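Flostik finger kit for home grippers – review

The Flostik kit promises a "drop-in upgrade for any two-finger gripper" and I have learned to distrust both halves of that phrase. What you get is a pair of linkage fingers, textured pads to go on the tips, a bag of pins and a folded sheet of instructions. I paid $31 for the spare pads on top of the kit, which tells you how much faith I had in the ones in the box.

My build is a sorting project I work on at home. Snack packets go in a pile, the gripper picks them out, and they end up in a bin. I do the picking by hand first to find out what the fingers can manage before I let a motor near them. Ploltenby, the shared workshop I use for drilling and cutting, has a decent bench, but the picking gets done wherever there's a free table.

Assembly took me three evenings. The sheet says one. Two of the pin holes needed a reamer, and the drawing of the left finger is the right finger printed twice.
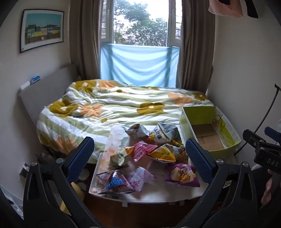

Foil is the material I care about, and it's where most soft-tip products fall down. The pads are advertised as good for film, foil and card, with no mention of what shape the film or foil happens to be in. A layout like this one sorts out the claim pretty fast. The purple packet on its own at the right, with clear table between it and its neighbors, is the sort of target that makes any gripper look clever. The yellow-orange one overlapping the patterned packet behind it is a much fairer test, and the Flostik fingers lost that kind of pick far more often than I'd like. They close well enough, but the texture drags on whatever is behind, so you go in for one packet and come out with two.

Puffed bags were better than I expected. If you come in across the fat part and stop squeezing early, they hold. Squeeze late and the bag slides forward out of the tips like a bar of soap.

Then there's the life of the pads. The leaflet claims 2,000 closes before wear. I kept a log and got to 3,022 before the ridges on one side looked polished to me, so I'll give them that. The pins are another story – mine had play in them well before then, and a sloppy pin does more harm than a shiny pad. Sipho Dlamini, who shares my shelf at Ploltenby, swapped his for shouldered screws from Jakab and stopped complaining.

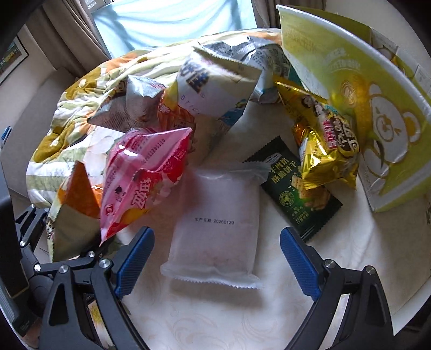 Is it better than the Nakano set? For grip on slippery film I'd say it is, by a small margin, but the Nakano linkage is tighter out of the bag and its instructions match the parts.

I'd also like to see a proper thickness given for the pads. I measured mine in three spots and got three answers, and if you're trying to set a closing distance in software that's a real nuisance. I emailed to ask in May and got a link to the product page.

For now the fingers are staying on, with new pins. I wouldn't buy a second kit at full price.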